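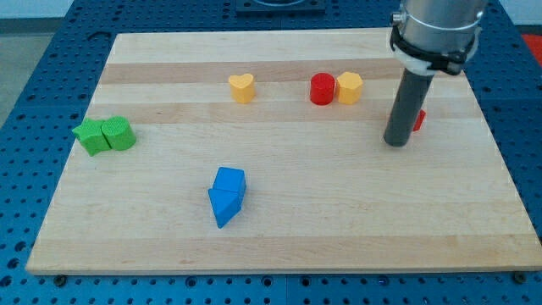
Colored blocks on a wooden board, with the rod tool of the arm lowered close to the surface.

Main page | Contents | Faults by type | Recent changes

Stermont contact-height fault

The Stermont contact-height fault was a recurring error in a block-pushing cell run by the Cosden laboratory. It caused the arm to lower its rod tool below the commanded height and press the tip into the work board.

Cause

The Simiyu controller stored tool length as a fixed offset from the wrist flange. When the white adapter ring was replaced in February, the new part was 6 mm longer and the stored offset was left unchanged. The force limit, set at 300 N for an earlier gripping task, was too high to stop the arm before the board was marked.

Effects

The fault was logged in 44 runs. Most ended with a scored board or a block pinned under the tip. In two runs the rod bent and was scrapped. There were no injuries.

Correction

A report by Caroline Kinyua, dated December 20, 2021, traced the error to the offset table. The force limit was cut to 20 N, and a touch-off routine against a bare section of board was added at startup. The Prulex add-on later made the same check mandatory after any tool change.

See also: Tool center point; Protective stop

Contact the editors | Copyright and terms | Back to top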